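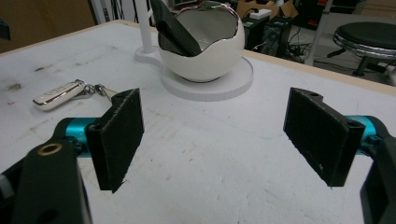

Foam pads beat bare jaws in Zatar hand gripper trial

5/20/18

I've spent the past couple of weeks bugging the folks at Zatar to let me in on their gripper comparison, and they finally caved! The small automation shop on Nundholm Road is trying out two styles of fingertip for its hand-held grippers, the kind a person works with their own hands so the movements can be passed on to an arm later.

The first style is the plain hard jaw they've used since April. The second has black foam padding with a slightly fuzzy face, and I'll admit I went in rooting for the plain one (fewer parts to wear out, or so I figured). Well, I was wrong. Out of 272 recorded grabs, the hard jaws dropped or shoved the object 50 times. The padded ones did it 18 times.

The hardest thing on the list was a car key. It doesn't sound like much, but a key fob is small and slick, it lies almost flat on the table, and then there's whatever is hanging off the ring, which swings around the second you lift it. Irfan Sitompul, who runs the trial, told me he'd rather pick up an egg. "You come in a hair too high and you just polish it," he said.
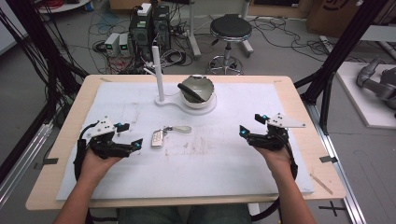
Each turn goes the same way. You take one gripper in each hand, bring the jaws in from both sides, and try to get the key off the board and into the bowl on the stand without knocking anything. They let me have a go and my first three tries were awful, mostly my left hand's fault. The cables tug at your wrists a little and you have to learn to ignore that. By the end of the afternoon I was getting it more often than not, and I was way too proud of myself.

The pads do have a downside. They pick up lint like crazy, and Sitompul's crew swaps them out after every 13 sessions. Kwok, which makes the foam, is sending over a denser version, and I hear Cimberg has a rubber tip that should show up for the next round too.

That next round adds thinner stuff like cards and paper clips, plus a side-by-side of two wrist camera positions. Zatar says it will put the full numbers on its website once the rubber tips have had their turn. I've already asked if I can come back and redo my left hand.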